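wukport-planner

Grasp and motion planner for toy kitchen scenes, built on the Flalix runtime. It plans well and drives slowly - set speed_scale yourself if you're in a hurry.

Install

pip install wukport-planner

Needs 2 camera streams: wrist and overview.

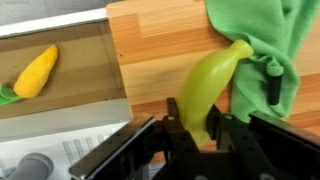
Wrist view, banana between the fingers.

Known issues

Crumpled cloth is treated as terrain. The planner will route over it with great respect.

Replanning stops after 200 tries, then logs "fine".

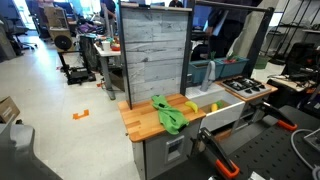 Set cache_size to 1000 or lower. Higher values work until they don't, usually in front of visitors.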